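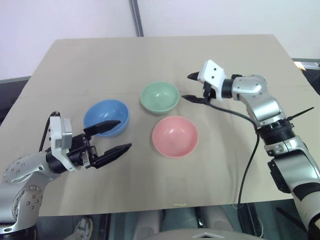

It was the quiet that frightened people, according to one of the technicians in the Ormsby workshop, who had braced for a crash and heard nothing of the kind. The right arm simply went on closing after it should have stopped, and the bowl between its fingers gave up with a small, dry tick, rather like a biscuit being snapped in another room.

I drove out to Ormsby expecting a story about clever machines, and I'll admit I was looking forward to it. I have a soft spot for anything that promises to do the dishes. What I came home with was a story about a fault, and about the people who spent most of a winter chasing it, and I think I like it better.

Fleludon is a small outfit with a big kettle. Its people teach two-armed robots to handle ordinary crockery -- bowls, mostly, the sort you'd have in your own cupboard -- so that one day the machines might clear tables in places like the Plotmont aged care residence, which has agreed to a trial once everybody is satisfied. The exercise is a humble one. The arms reach in, take a bowl by the rim, move it, let it go and come back for another. Watch it for an hour and you begin to find it restful, which is perhaps part of the trouble.

The fault first showed itself in January. A bowl cracked, and the crew blamed the bowl, as you or I would have done. A second one went a few days later, and this time somebody was reaching across the table when the fingers kept squeezing. No one was hurt, apart from a nick on a thumb from the broken edge, but the work stopped that afternoon and stayed stopped.

Finding the cause took far longer than anyone had hoped. The gripper is meant to feel when it has hold of something and ease off, and every time the crew tested it, it did just that. They ran it 99 times without a hitch. They swapped the fingers, rewrote the part of the program that decides how firmly to hold, and then, in a low moment, changed the light bulbs. It was only when they let the arm run through a long session, 295 grips from start to finish, that it misbehaved again, and it did so with the wrist turned well over and the elbow high.

That pointed them to the cable. A lead runs to each gripper, and on the right-hand one the constant bending had worn through a strand near the connector. In most positions the broken ends still touched. In a few they parted, the signal that said "you're holding it now" dropped out for a moment, and the controller, a Flaltik unit the firm had set up itself, carried on as though the fingers were closing on thin air. The crew are quite firm that the mistake was in their own settings. They had told the controller to treat silence as good news.

I found that phrase hard to shake on the drive home. There's many a household run the same way!

The repairs were less dramatic than the hunt. Both leads were replaced, with a proper clamp at the connector, and they now come off for inspection every 20 hours of running, worn or not. A missing signal stops both arms where they stand. There is a limit on squeezing force that the program can't talk its way past, and nobody reaches over the table until the power to the arms is off. That last rule had existed all along, I was told rather sheepishly, on a sheet of paper in a drawer.

What struck me was how willing they were to talk about it. Fleludon wrote the whole business up, broken bowls and all, and sent it to Plotmont before anyone there had thought to ask. The residence replied with 4 questions, and the sharpest of them came from the kitchen, which wanted to know what happens when a bowl is full of hot soup. The crew didn't have an answer ready and said so. They've been working on one since, with cold water to begin with.

The trial has been put back, and no new date has been set. In the meantime the bowls go round the table in Ormsby, a little more slowly than they used to, and the old cable hangs on a nail beside the kettle, where you can run your thumb along it and feel the soft spot for yourself.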